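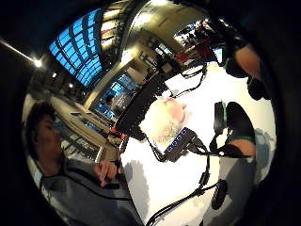
INTERVIEW / ROBOTICS

Ingvar Dalsgaard has recorded 227 demonstrations for Furiven, a project in which a person shows a task and a robot learns it later. "Wearing the head sensor, you begin to move more slowly," he told us on 18 June 2026. "This is a mistake. The robot will then also be slow."

His colleague Natsumi Aoki prefers the glove to remote control. With a joystick, she said, people think about the joystick – with a glove they think about the toy and the basket. "The cube on the back of the hand must stay in view of the camera. I repeat this to each person."

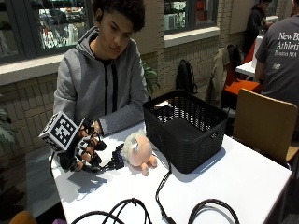 When is it enough?

The goal is 1,000 demonstrations. Aoki would accept fewer, if the grasps are different from each other.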